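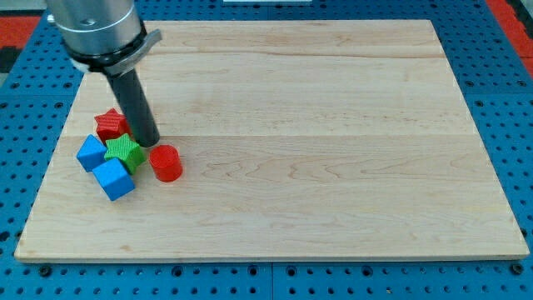 Delia Căpraru wrote in to tell me that my last post on sourdough was wrong in every particular, that a starter doesn't need a name, a schedule or a cabinet of its own, and that her grandmother kept one alive in a cracked bowl for decades by mostly forgetting about it. She also said my loaf looked like a hat.

I've been thinking about this for a couple of weeks, mainly the hat part. She is right about the rest. I started baking in May because I had a free month and a bag of rye flour I'd bought by accident, and I went at it the way I go at most things, by reading for 13 hours before touching anything. I had a spreadsheet. I had a thermometer for the water and another for the kitchen. I had opinions about hydration, and I shared them with people who had come over for soup.

The bread, meanwhile, was bad. The first loaf could have held a door open in a stiff wind. The second was raw in the middle, and I ate it anyway, toasted, for two days, telling everybody it was "custardy." The third was the hat.

So after Delia's message I tried it her way. I put the starter at the back of the fridge behind the pickles and left it there for eight days. I didn't feed it or look at it. When I took it out it had a gray puddle on top and smelled like nail polish, and according to all my reading this was an emergency. I poured the puddle off, stirred in some flour and water and went for a walk down to Park, the coffee place on the corner that is nowhere near one. (The owners are called Park. I only learned this last winter, after years of looking for the trees.)

By evening it had climbed up the jar. I mixed a dough without weighing the salt, which felt like driving with my eyes shut, and left it on the counter overnight under a plate. Baked it in the morning in the old Dutch oven with the chipped lid.

It was fine! It was bread. The crust was a little dark on one side, where my oven has always run hot, and the crumb was even and slightly sour. I had two slices with butter standing up and then a third sitting down, for manners.

I'd like to say I deleted the spreadsheet. I added a tab for it called "neglect." There's only one row so far, and I'm already wondering whether eight days is the right amount or whether nine would be better, so clearly the lesson has gone in about as deep as they usually do.

Delia, if you're reading, I'd still like to know what flour your grandmother used. You said "whatever there was," and I can't find it at the store.

Next time: the rye, of which I still have most of the bag.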